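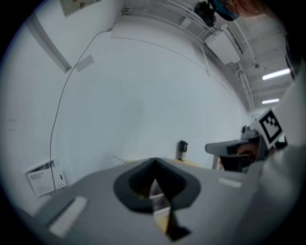 The back room at Otelau, with the long lights on and the bottle out on the table.

Otelau is a small office in Stostport, and the back room is the part of it visitors usually miss. Cleduvow took the lease in June. It came with white walls, a dark plank floor and pipes running across the ceiling, and we left all of that alone. The page is meant for people who are thinking of booking the room and want to know what is in it before they come over.

Faraji Laizer looks after the bookings. The room costs 370 for the month or 77 for a single week, and the price covers power and internet. The key is at the front desk from 8 in the morning. 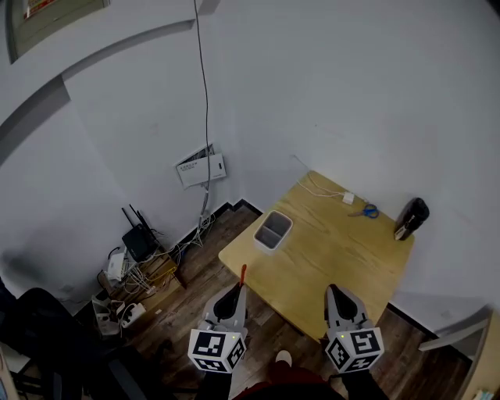

The table goes in the corner because the wall outlet is there. Scissors with blue handles, a charger and a small open container for odds and ends stay on it, and anyone can use them.

The router sits on its own little shelf in the other corner – the cables are a tangle, so please don't pull on them. If the connection drops, tell Faraji and leave the power strip as it is.

The office chair can be moved wherever you like. Larger tables are next door at Athumani, almost two minutes on foot, and they lend them out if asked a day ahead.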